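Glass lid and a small blue saucepan — keep or replace?

Posted in Kitchen & Cookware

hobmate37

I'm sorting out the pans for a small kitchen and trying to decide what stays. The one I can't make my mind up about is a dark blue saucepan with a long handle. The glass lid has a blue knob and came in the same box of bits from my aunt, but I don't know if it was sold with the pan or with something else. The only paperwork in the box was a leaflet for a Gemari steamer, so no help there.

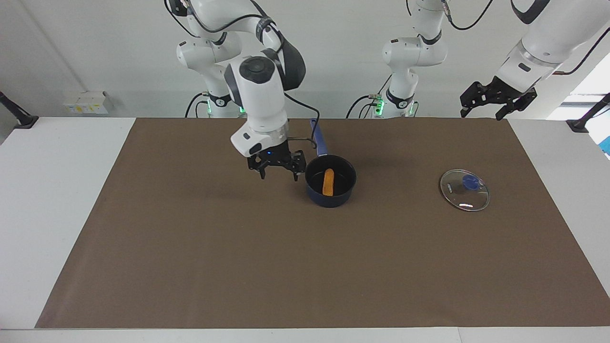 Saucepan and glass lid on the table

I'd mostly use it for warming one or two things at a time. My hob is an Orkau induction one with four rings and it's fussy about what it will recognise. Is there a way of telling before I plug everything in and move it all round? And does it matter if the lid isn't the proper one?

Anselmo Olmedo

Hold a fridge magnet to the underside. If it grips firmly the pan should work on induction, and if it slides off or barely holds then it won't. Check the base is flat as well. Put it upside down and lay a ruler across it — a gap in the middle means it has warped and the hob may keep cutting out.

The lid doesn't have to be the original. Measure across the inside of the pan's rim and then across the lid. A lid that overhangs slightly is fine for simmering. One that drops inside the rim is a nuisance and I wouldn't bother with it.

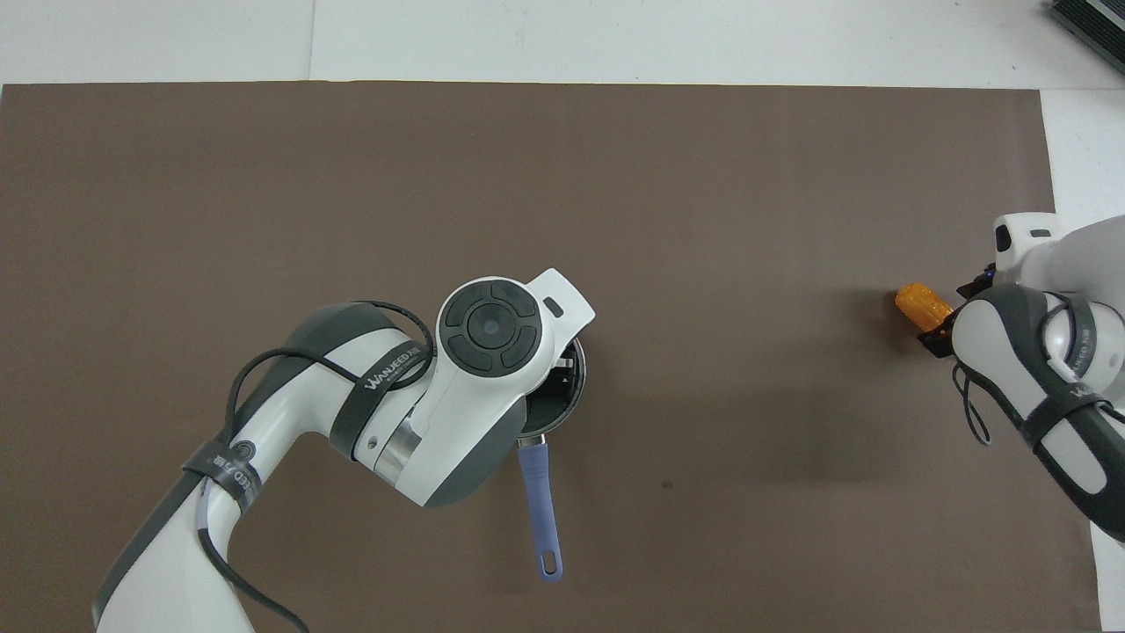 With small frying pans the size of the base matters more. Mine wasn't picked up at all on the big ring, and I had to move it to the smallest one at the back. Your hob's booklet should give a minimum base size for each ring. Look at the handle fixing too before you decide. If there's a screw, tighten it, and if it still wobbles after that I'd let the pan go. A hanging hole in the handle is handy in a small kitchen, as you can put a rail up and get the cupboard back.

dimbrook

Just buy a new set. I got a Brunex one with 3 pans and never looked back. Lids included.

hobmate37

Thanks both. Magnet sticks well and the ruler sits flat. Will measure the lid tonight.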